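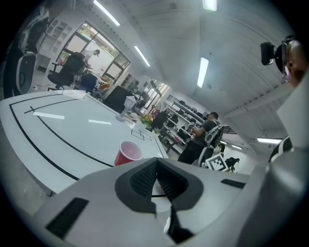
Mrema workbook, Sterkosness workshop
Entry date: 2024-10-01
Entered by: Wyn Gape, for the Stostard floor group

Purpose of entry: to record the state of the demonstration work and the points raised by staff on how their duties have changed since March. Colleagues may add remarks below the last line, with initials.

1. Work carried out

Household handling tasks continued with the hand-held grippers. Table work covered picking up, moving and setting down cups and bowls. Drawer and cabinet work went on in the same room. The accepted count for the project stands at 891 episodes. Episodes stopped partway are kept in a separate folder and are not part of that figure.

Two episodes were set aside for review. In both, the operator changed hands during the task and the written instruction did not say whether this was allowed. The instruction sheet is to be amended. Until then, a change of hands is permitted if the object is set down first.

2. Changes in duties

Four members of staff came to this work from the packing floor at Fillamgate. Their earlier duties were measured by the number of items handled per shift. The same measure was carried over here in March without discussion, and it has not served well. An operator who hurries produces a demonstration in which the approach to the object is too short to be useful, and the episode is then rejected. Staff have asked that the daily count no longer be posted by the door. I support the request and have sent it to the Stostard office.

Operators also report that their judgment is called on more than before. On the packing floor the correct way to lift an item was given. At the table, the operator decides how to approach a bowl by the rim and where to let go of it, and that decision is what the machine will later be trained on. Several consider this an improvement in the job. One does not, and stated plainly that she would prefer to know what will become of the packing work once the machines can do it. I had no answer to give her. The question has been passed on in her own words.

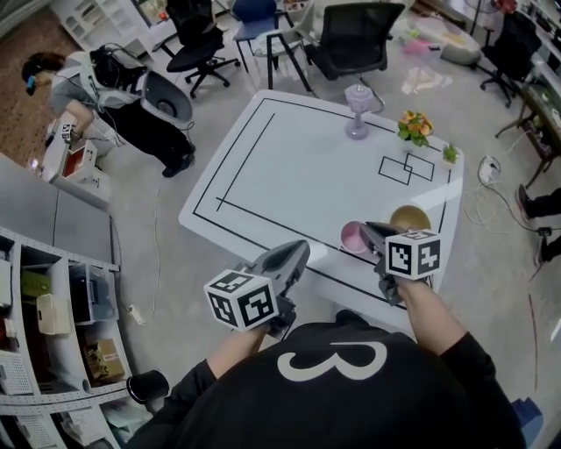 The present job grade does not mention any of this. It still lists lifting, sorting and labeling. A revised description should include the following:

Setting up the table and restoring it between episodes
Judging whether an episode is fit to keep
Writing the short note that goes with each rejected episode
Instructing new operators in the use of the grippers

The last item is already being done by the most experienced operators, without any allowance in pay or time.

3. Physical strain

The grippers are light enough at the start of a session and less so at the end of it. Complaints concern the wrist and the outer forearm. Those doing low drawer work also mention the lower back, as the task is done bending forward with equipment worn on the back. Effective with this entry, no operator is to record for longer than 30 minutes without a break, and low drawer work is to alternate with table work. The time taken for breaks is working time. Any supervisor who schedules otherwise should speak to me first.

4. Floor and cables

Cables and power strips near the tables are to be checked before each session. An operator attending to the task has little attention left for the floor. Chairs not in use are to be moved back from the working side of the table.

5. Open points

Reply from the Stostard office on the posted count: awaited.
Revised job description: draft with me, to be read by the operators before it goes anywhere else.
Instruction sheet, change of hands: to be amended, wording not yet agreed.
Return visits to Fillamgate, so that staff keep their packing certification: dates requested.

W. Gape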